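Asunto: Re: [encuadernación-aficionados] Cinta y lomos, otra vez 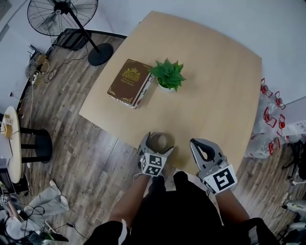
Bastien Roussel escribió:
> La cinta no, por favor. Llevo años leyendo en esta lista la misma historia:
> alguien tiene un lomo que se mueve, piensa "solo un trocito, para salir del
> paso", y el trocito se queda ahí hasta que amarillea, se seca y se lleva la
> piel consigo. Si el cuaderno está suelto, se cose. Si la bisagra cede, papel
> japonés y engrudo. Y si no hay ganas de hacer ninguna de las dos cosas, una
> cinta de algodón atada con un lazo y a la estantería, que el libro no tiene
> prisa.
>
> Otra cosa: ¿de verdad trabajáis con plantas al lado?
>
> Bastien

Bastien, lista:

Me doy por reñido. Contesto por partes, que el mensaje de Bastien tiene más razón de la que me apetece darle un domingo de limpieza, o lo que en mi casa pasa por tal.

Lo de la cinta. El libro es el tomo marrón de tapa dura que compré en un lote, el del escudo dorado y las esquineras a juego, muy señor él por fuera. Por dentro, la bisagra delantera ha decidido independizarse. No se ha soltado del todo, pero cada vez que lo abro hace un ruidito de puerta de trastero que me quita las ganas de leer. La cinta era para las guardas, no para el lomo, y sé que esto no mejora mi situación ante el tribunal.

En mi defensa alegaré que no es celo de oficina. Es una de esas que se venden "para conservación", de la marca Kinberg, y en el envoltorio pone que es reversible. Aquí viene mi primera pregunta seria: ¿reversible cómo? ¿Con agua, con calor, con paciencia, rezando? Porque hice una prueba sobre una hoja de un listín viejo, la dejé 40 días entre dos tablas y al levantarla se vino media columna de fontaneros. Será que un listín no es buen papel para estas pruebas. O será que "reversible" quiere decir que también se puede poner por el otro lado.

Segunda pregunta, el engrudo. Tengo almidón de trigo de Yalçınkaya, el que recomendó alguien aquí en diciembre (mensaje 3056 del archivo, por si lo queréis releer; hay una discusión muy larga sobre grumos a partir de la tercera respuesta). Lo preparo con seis partes de agua y me sale una cosa que sirve lo mismo para pegar guardas que para empapelar el pasillo. ¿Lo aclaráis después de colarlo o ya desde el cazo? He leído las dos versiones, defendidas con igual ferocidad.

Tercera. Para una bisagra así, ¿levantaríais la guarda entera o solo lo justo para meter una tira de japonés por debajo? La guarda es lo único del interior que está bonito y me da pánico tocarla. El método Kornomholm, el del folleto fotocopiado que circuló por aquí, dice que se levanta entera y sin contemplaciones, pero se nota que lo escribió alguien que no tenía que mirar luego el resultado.

En cuanto a la planta: sí, Bastien, trabajo con una planta al lado. Es una suculenta pequeña, en maceta blanca, y se riega tan poco que en esta casa el peligro de humedad para los libros soy yo con el café. Pero entiendo el principio y la trasladaré a la ventana antes de abrir el bote de engrudo. Agua, tierra y piel en una misma mesa cuadrada es buscarse problemas, aunque la mesa tenga las esquinas redondeadas.

Por último, para quien preguntó por las plegaderas: las de Flaneo siguen sin llegar. Escribí a la tienda y me respondieron que el pedido está "en preparación", estado en el que lleva tanto tiempo que empiezo a pensar que las están tallando a mano. Si alguien tiene una de hueso que no use, se la cambio por retales de tela de encuadernar, verde botella, en trozos pequeños pero dignos.

La cinta vuelve al cajón hasta nueva orden. Agradecería respuestas sobre el engrudo antes que sobre lo demás - tengo el cazo en remojo.

Un saludo desde la mesa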